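The Butterfly Blanket

My sister sold me the idea of the house at Budatside the way she sells everything, by leaving things out. She said sea air. She said a proper bed each. She said the woman who let it, through an outfit called Rosenthal, was very particular about linen, as though this were a point in its favour.

I paid my share, which was 277, and said nothing, and in the last week of August I drove down with a bag of clothes and a strong suspicion.

The sea was there, I'll give her that. You could see it from the landing if you stood on the second stair from the top and held the curtain back. The kitchen had a water jug with Filtura written on the handle and a light that blinked red to tell you the water was no longer being improved. It blinked all week. I drank from the tap and felt the same as ever.

And in every room there was a card. The cards were typed and slipped into plastic sleeves. Guests are kindly asked not to move the lamp. Guests are kindly asked to close the left door before the right. The one in my bedroom said that the blanket was a Stosia, that it had belonged to the owner's mother, and that it was to be folded at night and laid on the chair, never slept under, never sat upon.

"What's a Stosia?" I called across the landing.

"It's a good make," my sister called back, in the voice of someone who had never heard of it either.

I looked it over. It was a pale thing, blue or grey depending on how cross you were with it, with butterflies and leaves all over. I have owned blankets. I know what a blanket somebody's mother had looks like, and it has a smell, and a thin place where the feet went. I turned this one back at every corner hunting for a thin place and found none. If anybody's mother had owned it she had died on the way home from the shop.

I said so at supper. My sister said I was a horrible person and passed the potatoes.

For 7 nights, though, I folded it. I am telling you this because I would like it understood that I folded it. I thought the card was nonsense and I put the blanket on the chair every night, in quarters, and every morning I spread it out again, and it never once looked the way it had when I arrived. The large butterfly belonged up towards the pillow. I'd get it there and the side would hang crooked. I'd straighten the side and the butterfly would be flying into the wall.

On the fifth night it turned cold, properly cold, with the wind getting in round the window, and I lay there looking at a perfectly good blanket on a chair. I had a cream fleece with me, a big shapeless thing going ragged at the edges, and I put that on, and then a second pair of socks. Across the landing my sister was snoring. I went over in the dark and had a look at her. She was under her blanket up to the ears.

"You're meant to fold it," I said.

She did not wake up, or she was wise enough not to.

I went back and lay down again in my fleece. I can't explain why I didn't do the same as her. I had no respect for the card. I had even less for the mother. But I had got as far as the fifth night, and there's a stubbornness that sets in.

On the last morning we had to be out by ten. My sister did the kitchen, by which I mean she stood in it. I did the beds. I spread the blanket, I tugged it level, and then of course I threw my things on top of it to pack them, because there was nowhere else to throw them, and the card could complain to Rosenthal.
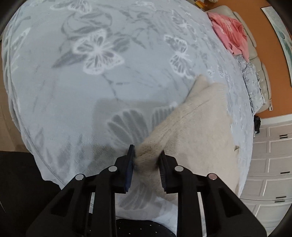
The fleece was always going to be the difficulty. It's the kind of garment that takes up half a bag however you go at it. I had folded it round the sleeves and over the sleeves, I had rolled it, I had knelt on it, and each time it rose up again like something with a grievance. In the end I picked it up by the middle and shook it hard, and a small square of card fell out from the inside, where the lining would be if it had one.

It was a shop label. The string was still through the hole. It said Stosia, and under that a row of figures, 2680, and under that a word I took to be a colour. There was no price on it. Someone had torn off the strip where the price would go.

I sat down. On the blanket, yes.

My first thought was that it had come off the fleece. It hadn't. I'd bought the fleece at a market years before, from a man who wouldn't have known what a label was. It had come off the blanket, then, some morning while I was spreading it, and clung to the fluff. So there had been a label all along, and I had turned back every corner and missed it.

"Well, there you are," I said aloud. A mother's blanket, with the string still on.

I took it downstairs to show my sister. I won't pretend I didn't enjoy the stairs.

She looked at it for a while and turned it over. On the back, in pencil, very small, somebody had written: for best. Then a date, 4th September, and no year.

"Our gran did that," my sister said. "With the towels. Remember? She had that whole cupboard."

I did remember. There had been towels in that cupboard with the ribbon on, put by since before we were born, and when we cleared the flat one April they were so stiff along the folds that they cracked. We had dried ourselves all our childhoods on rags, and there they were.

"It doesn't prove anything," I said. "Anyone can write on a label. She might have written it herself last spring, the owner, to go with the card."

"And hidden it where you'd never find it?"

"I did find it."

"You found it by accident, in your jumper."

I said that was exactly how a clever person would arrange it. My sister gave me the look she has given me since I was six, and went to put the bags in the car.

I took the label back up. I still think it was most likely nonsense. A woman who types out instructions for a lamp is capable of a pencil. I got the fleece into the bag by sitting on it, then I did the blanket again, with the big butterfly up by the pillow, and for once the sides hung almost level. I tucked the label in underneath, at the foot.

Then I took it out, and put it under the card on the wall, inside the plastic sleeve, where it would be seen.

Then I thought about whoever had the room next, reading that, on a cold night. My sister was sounding the horn. I put it back under the foot of the blanket and shut the doors, left and then right, and halfway to the main road she asked me whether I'd be coming again next year.

I told her the water jug was a disgrace.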